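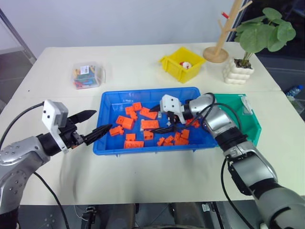 30 May 2026

Sorting the building blocks has now been on my list since February, which makes it the longest relationship I've had with a chore. The original plan was a good clear weekend, a pot of tea and a bit of radio. What I have instead is a system of trays, and opinions about trays. Orange is the colour I've got furthest with, and the orange blocks have the blue tray, a choice I defended at length to myself and can no longer remember the reasons for. A green tray sits next to it. The obvious thing would be to match the tray to the block, but I don't own an orange tray and I'm not driving to Ballow for one.

The blocks came as a job lot from the Plerkley hall sale, 40 dollars for the tub, and I was so pleased with the bargain that I carried it to the car myself and had a sore shoulder for a week. They're meant for the play corner at the Ballow library, which asked for them sorted by colour and "reasonably complete". I've thought a lot about that phrase. Complete compared with what? There's no box, no booklet, no picture on a lid of a smiling family and their castle.

Got 27 of the orange ones washed before lunch, in an old pillowcase in the sink, which is a method I read about and can't recommend. The pillowcase is now a faint colour I'd call regret. Then lunch, which was the end of the soup -- better on the third day, as the whole household has been told.

The afternoon went on the question of what counts as one piece. Some blocks have been stuck together so long that they've more or less married, and you find yourself looking at a stepped orange lump wondering if it was made that way or if some child in Tumier leaned on it in a temper years ago. I tried a butter knife. I tried warm water. I tried talking to it in a neighbourly way. In the end I put it back in with the others and moved on, and I believe that's called maturity.

The yellow ones are next and there are far too many of them. I'd guess at 200 but I'm not going to check, as it would only upset me. After that the greys, then the bag I've labelled "Swati", after the brand of biscuit tin it came out of, where I've been putting anything with a wheel.

Rang the library to say they'd be another 2 weeks. The woman on the desk was very kind about it, in the tone people use for somebody who has clearly been alone with a project too long. She asked whether I might like to take on their jigsaws afterward.

I said I'd think about it. Have already looked up the price of trays.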